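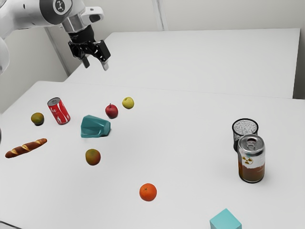
**Drarholm Community Larder: progress report to the Korine Fund**
2024-12-01

The grant was for 3000 pounds and we have spent 2995 of it. We'd like it noted that the remaining five is in the tin and that we know where the tin is.

**Opening hours.** We now open two mornings and one evening a week, as promised. The evening session was slow until the bus company moved the last bus to Jatora half an hour later, a change we had asked for twice and been refused twice. We are taking the credit.

**Stock.** Tins are plentiful. Chickpeas are more than plentiful. Fresh vegetables come from the allotments and arrive according to the allotments' own view of the calendar, so July was entirely courgettes. We printed a recipe sheet, which was popular, and a second one, which was less so.

**Cold storage.** The second-hand Ruggiero fridge was delivered in July and would not fit through the side door. It went in through the front once the door was off its hinges. The door has been sticky since. The joiner's bill is in the accounts under "access".

**Households.** We had hoped to reach 10 regular households by now and have 15. We are pleased and slightly short of shelf space.

**Still to do.** The food hygiene refresher is booked for the new year. The sign outside still says "Lardor". The printer has agreed it is wrong and offered us a discount on the next one, so we are asking for another quote elsewhere.

Receipts are attached, apart from the one for the hinges, which got wet.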